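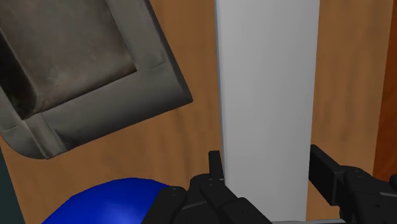 According to Shirazi, a simulated grasp is a claim that has to be checked like any other, and a success rate given without the conditions behind it should be left out of a report altogether. That position, set out in a short technical note, became the starting point for the Flovano Guidelines, a set of voluntary rules for testing robot gripping tasks in computer simulation before they are tried on physical equipment.

The Flovano Guidelines (also called the Flovano rules) cover tabletop manipulation, in which an arm with a gripper picks up, moves or sets down objects on a flat surface. They apply to rendered scenes, such as a two-finger gripper closing on a long bar that lies near other objects on a wooden surface. They do not cover mobile robots, robots that work within reach of people, or the safety of the physical work cell.

Background

Before the guidelines were drafted, laboratories that used the Flakar simulator reported their results in different ways. Some counted a grasp as successful when both fingers touched the object. Others required the object to leave the table, and a few required it to reach a target position. Results from one laboratory could seldom be compared with those from another.

The first draft was discussed at a workshop in Kitberg in October. It was limited to definitions and a reporting form. Later drafts added rules on scene variation, object contact and the storage of records.

Scope and definitions

The guidelines define a trial as one attempt at a task, beginning with the arm in its starting pose and ending when the task is completed, the time limit is reached or a stop condition is met. A scene is the full arrangement of surface, objects, lighting and camera positions used in a trial. Two scenes are treated as different if any object has been moved, turned, added or removed.

A grasp is held to be complete only when the object has been lifted clear of the surface and kept there for 5 seconds. Contact alone is recorded separately and may not be reported as a grasp.

Main provisions

A test series must contain at least 400 trials for each task. Trials that end in a software fault are listed and repeated, and the number of repeats is stated next to the result. Removing trials for any other reason is not allowed once the series has begun.

Objects that are not part of the task, known as bystander objects, must be present in at least one test series. If the gripper or the arm moves a bystander object, the trial is marked as disturbed, even if the target object is grasped. Disturbed trials are reported on a separate line.

Surface friction, object mass and gripper force must be stated in the report. Where a value has been estimated, the method of estimation is given. The guidelines advise against tuning these values after results have been seen – a practice they describe as the most common source of misleading figures.

Camera views used by the control software must be saved for every failed trial. Close views are permitted, but at least one saved view must show the whole working surface, so that a reviewer can judge whether an object was within reach.

Transfer to physical equipment

Simulation results may be used to select a control method for physical testing. They may not be used to set force limits or stopping distances, which have to be measured on the equipment itself. The first physical trials are carried out at reduced speed, and the operator keeps a record of every difference between the simulated and physical scenes.

Adoption and review

The reference collection kept at Kitberg holds 498 scenes, each with a file listing its objects and their starting positions. Users may add scenes of their own but must publish the files together with the results.

The guidelines have been revised 4 times. The current version took effect on 28th December and replaced the earlier pass or fail form with separate entries for contact, lift and placement. Reports prepared under the previous version remain valid, provided that the version is named on the first page.

See also

Flakar (simulator)
Kitberg scene collection
Robot end effector
Grasp planning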